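Course Handout 8: Heat Transfer in Small Enclosures
Instructor: Snežana Zupan

Scope

These notes cover steady-state cooling of equipment housed in a closed or partly closed box. Transient warm-up is treated in the next handout. Read the section on thermal resistance before attempting the problems.

Conduction and contact resistance

Heat moves from a chip to its heat sink through a chain of layers. Each layer has a resistance R = L / (kA), where L is thickness, k is conductivity and A is area. Resistances in series add. The joint between two metal faces has a resistance of its own, set by surface roughness and clamping pressure – thermal paste lowers it by filling the air gaps. Use a thin layer. Paste conducts far less well than copper or aluminum.

Convection inside the box

Air carries heat away from the sink according to q = hA(Ts – Ta). The usual error is to take Ta as room temperature. Ta is the temperature of the air near the sink, which in a closed box is higher than the room. An open computer case, with the motherboard exposed to the room, needs a separate calculation from the same case with its panel on.

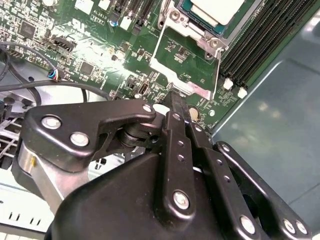
Worked case: the Marinescu enclosure

A sealed box has an outer area of 2 square meters. The combined coefficient at the outer wall is 8 W/m²K. Neglect the wall's own resistance and assume the inside air is well mixed. For a load of 160 W, the wall runs 10 K above the room. The inside air is warmer again, by an amount that depends on the inner film coefficient.

Note that doubling the load doubles the rise only while h stays constant. In natural convection h increases slightly with temperature difference, so the true rise is somewhat less than double.

Problems

1. Repeat the worked case for a load of 240 W.
2. Derive the inside air temperature in terms of the inner and outer coefficients. Take the two wall areas as equal.

Questions on problem 2 go to Ronja Eklund.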